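Fluvelus Help
Home Browse Topics Paper & Print Ask Log in
5 min read

Colored paper curls after trimming and won't stay flat for gluing

flatfile_annex

I make slipcase liners and long fold-out inserts out of uncoated colored stock, 115 gsm, cut into strips 300 mm wide. The paper is Karkano, bought as flat sheets from Kalinowski, and it comes out of the wrapper flat. Within a day of cutting, the strips have a curl along the long dimension. Some of them also twist, so that opposite corners lift and the middle stays down.

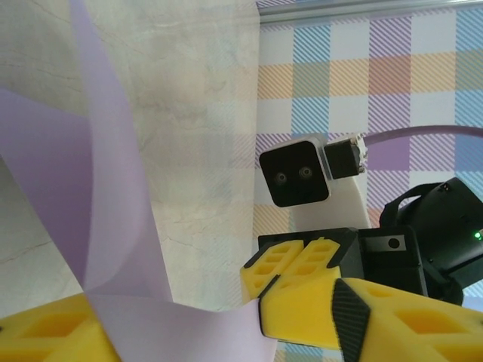
Lavender paper curling back over itself.

The problem is worst in the lighter colors, although that may only be because I use more of them. I have tried stacking the strips under boards overnight. They are flat when I take the boards off and curled again by the time I have mixed paste. I have also tried rolling them the opposite way around a tube, which gave me strips with two curls in them.

The workroom is heated, no humidifier. I have a Zesura hygrometer on the shelf but have not been writing down the readings. I use wheat paste for the liners and PVA for the fold-outs.

Is this a fault in the paper, something I am doing in cutting, or normal for this weight? I would prefer not to change paper, as the color has to match an earlier run.

boardshear

Most likely normal. Two separate effects are probably being mixed together, and they need different treatment.

Grain curl. Machine-made paper has its fibers lying mostly in one direction. When a fiber takes up or loses moisture it changes in width much more than in length, so the sheet moves mainly across the grain. If one face dries faster than the other, the sheet bends toward the drier face and the axis of the cylinder it forms runs parallel to the grain. If your strips curl end to end, the grain is running across the short dimension. That is the wrong way for a long liner in most cases.

Twist. When the curl axis sits at an angle to the edges, one pair of opposite corners lifts. This comes from cutting at an angle to the grain, or from fibers that lie in slightly different directions on the two faces of the sheet. The first is under your control. The second is not, and it varies across the width of the mill roll, so two sheets out of the same package can behave differently.

To find the grain:

Cut a small square from an offcut and pencil an arrow on it parallel to the long edge of the parent sheet. Dampen one face with a sponge and lay it dry side down on a non-absorbent surface. It will roll up within seconds. The axis of the roll is the grain direction. Compare it with your arrow.

Bending a large sheet over without creasing it gives the same information. Less resistance means you are bending with the grain. The damp test is better on medium weights, where the difference in stiffness is easy to misjudge.

Do this for every new package. Do not assume the grain is long because the last order was. Merchants cut from whatever parent size is available, and a label that prints the dimensions in one order does not always mean the same thing as another merchant's label. Ask Kalinowski whether the sheets can be supplied short grain or long grain on request. The color should be unaffected, although I would still ask for the same making if the match is critical.

On your boards: pressing does very little unless the moisture in the paper has time to even out. A pile of strips under a board exchanges moisture only at its edges. The middle of the pile stays at whatever it was when you built it. Once you lift the board, each strip starts adjusting to the room from its exposed face, and you are back where you began.
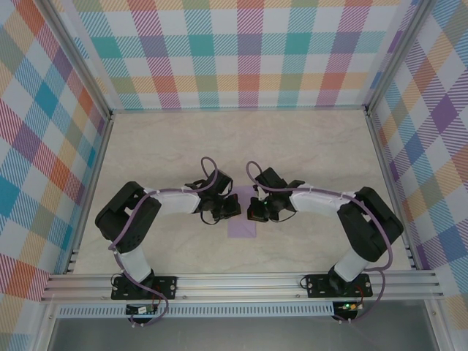

Conditioning has to come before cutting, then. Take the sheets out of the wrapper and spread them in the workroom, fanned or interleaved with blotter, for 12 hours or longer. Turn the pile over once in that time. Cut after that, and put the strips under a board straight after cutting if they are not going to be used the same day. If you have to stop partway through, close the rest of the package again with tape. A folded-over flap is not a seal.

Also write down the hygrometer readings, morning and evening, for a week. In a heated room with no humidifier the air is usually driest in the late afternoon. If you paste at that time of day, the strip loses moisture from its upper face while you are still positioning it. A reading that swings by more than 5 points between morning and evening is enough to explain strips that are flat at one end of the day and curled at the other. The hygrometer itself should be near the bench at bench height. A shelf over a radiator will give you a low reading and tell you little about the paper.

With regard to adhesive, wheat paste carries a lot of water. The liner expands across the grain when you paste it out, goes down expanded, and shrinks as it dries. If the grain of the liner is at right angles to the grain of the board, the two pull against each other and the panel warps. Paste the liner, let it relax until it stops moving, then lay it. PVA has less water and sets faster, so there is less expansion, but also less time to correct a crooked strip. For fold-outs that are tipped in along one edge only, keep the glue line narrow and mask the rest with scrap.

pressroom_b

Get a heavier paper. I had the same thing with light stock and changed the weight and it went away.

boardshear

The original post says the paper has to stay the same. A heavier sheet also curls with more force once it does curl, so I would not count on that.

gray_bonefolder

Agree with the grain explanation. A few additions from doing liners in quantity.

Check the blade. A dull blade compresses one side of the cut and leaves a slight burr, and on a narrow strip this is enough to start the edge turning. It is a small effect compared with grain, but it always goes the same way, so it is easy to confirm. Mark the top face of each strip in pencil before cutting. If the long edges all turn toward the same face whatever the weather is doing, change the blade.

Reverse rolling does work on paper that has been stored on a roll, because there the curl has been set by time. It does not work on moisture curl. I would leave the tube out of it.

For strips that are already cut and curled, I lightly mist a sheet of blotter, let it sit until it feels cool but leaves no mark on a dry finger, and stack blotter, strip, dry blotter, board. The damp blotter goes against the inside of the curl. Test an offcut first. Dyed papers can bleed, and some of the strong colors will mark the blotter even at that level of moisture. Change to two dry blotters after an hour and leave it until the next day.

Twisted strips I do not try to save. They can be flattened, but they come back when pasted. Cut them down for spine labels or test pieces.

flatfile_annex

Did the damp test on an offcut. Grain runs short on this package, so across the strip as described. I have one unopened package left from the earlier order and will test that before cutting anything else. Readings started Monday. The evening figure is lower than the morning one each day so far.

Does the conditioning time need to be longer if the sheets are interleaved tightly and not fanned?

boardshear

Yes. Leave them a full day and check by lifting a corner from the middle of the pile. If it stays level when you let go, start cutting.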